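Padlow talk, notes - 2020-08-13

Start w/ the blocks. Hold one up if poss. Colour first, THEN shape, dont rush it. 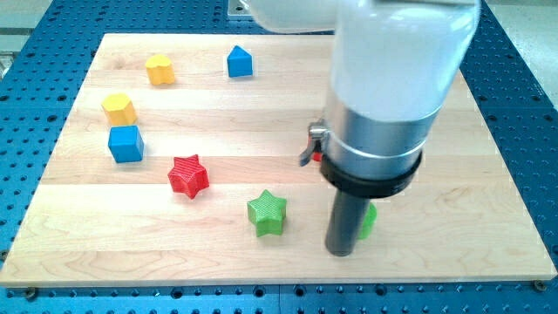
- Star and hexagon = the ones people ask about. Heart-like one too.
- Board: pale strips, side by side, grain showing. Matte or oiled? Ask room.
- Farquharson set was 126 pieces, far too many. Cut down.
- Saranya Varma's bit on sorting trays, two mins max
- Prices slide, skip if runing late
- Qs, then tea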